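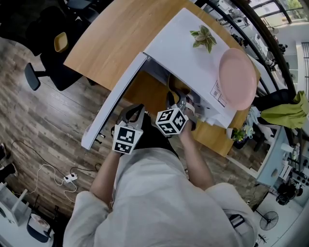 White door open, light wooden desk.

Frequently Asked Questions

What is Iltdale Letters?

It's my newsletter of true stories from ordinary life, mostly short talks with people I'll never see again. Bus stops, waiting rooms, the checkout line at Grider (so many from the checkout line!). I've put out 115 of them so far, and they're all in the archive.

Do you ask people before you write about them?

If we've talked for a while, yes. If it was a quick hello on the Susenar bus, I usually can't, so I change the town, the job, the hair, whatever would give them away. I leave what they said alone as best I can remember it.

How do you remember all that?

I don't! I scribble on receipts the minute I get home and a lot still gets lost. 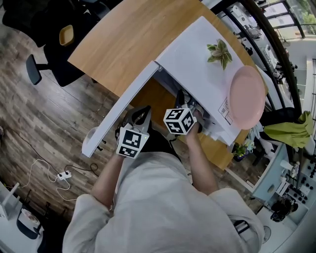 How do you start a story when nothing much happened?

I start with one thing that was in the room and let the talk come in after it. My first drafts used to open with how I felt, and I'd be half a page in before anybody spoke. Now I pick something plain, like that little artificial succulent with the pointed green-and-cream leaves, or the pale pink plate to the right of it, and I write two lines on it and see who turns up. Sometimes I cut those lines later, sometimes they're the best part.

Can I send you my own story?

Please do. Keep it under 3000 words, make it true, and paste it into the email (attachments scare me). I read every one, but I'm slow, and November is hopeless, so give me a month or two.

Do you edit what people send?

Lightly. I fix typos and I might ask you to trim the ending. You see it before it goes out.

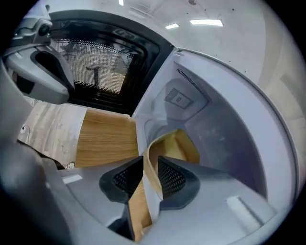
A reader wrote in to say that she'd skip the endings altogether, because the stories she still thinks about are the ones where the stranger just gets off the bus. I've been trying it her way in the last few letters and it's harder than it sounds.

Is there a printed collection?

There's a small one, 16 stories, and the Huttunen bookstore keeps a few copies by the register. If they're out, email me and I'll mail you one.

Last updated April 18, 2025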